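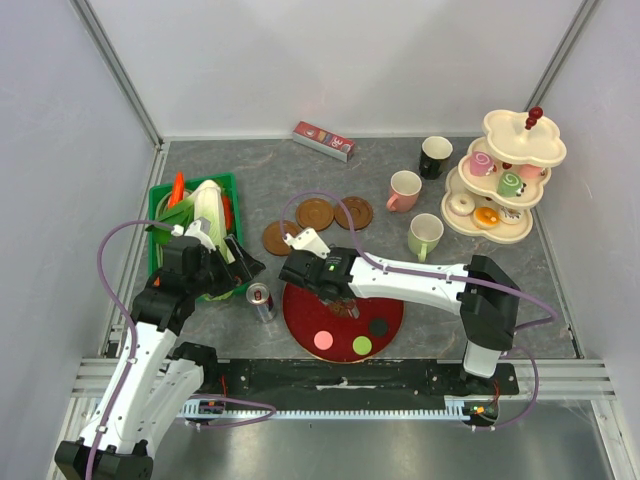 Witar, the housewares shop on Rimkutė Street, has put a new tea and table range on sale, with the dark red serving tray as its main piece. The tray has a thin gold rim and sells for 38 euros. It can be bought alone or with the round brown coasters, which are turned with raised rings.

The range was put together by Ülle Priedītis, who joined the shop in May. She said customers had been asking for things that could go straight from the shelf to a family table – nothing that needs to be kept behind glass.
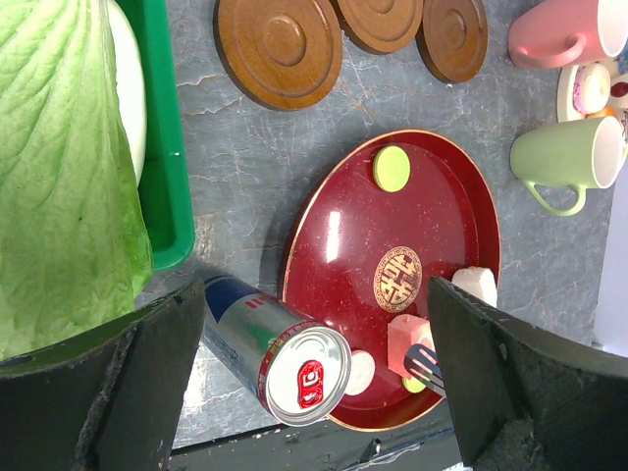

Mugs come in pink and pale green, both white inside, and are sold one at a time. Priedītis said most people take one of each color.

The shop is also stocking toy food for children's tea parties, with small macarons and donuts in bright colors. Green crates for vegetables, made by Buvilden, are on sale for five euros near the door.
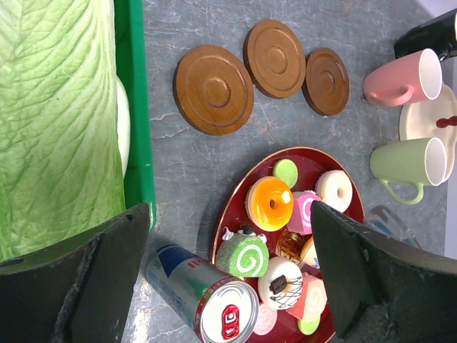
Store manager Justinas Tamošiūnaitė said the first delivery came to 187 trays, and a second is due once those are gone. Coasters can be ordered ahead at the counter – a name and phone number are enough.

The range is on sale from 02/08/2024. Witar's smaller branch in Hidness will carry the mugs and coasters only.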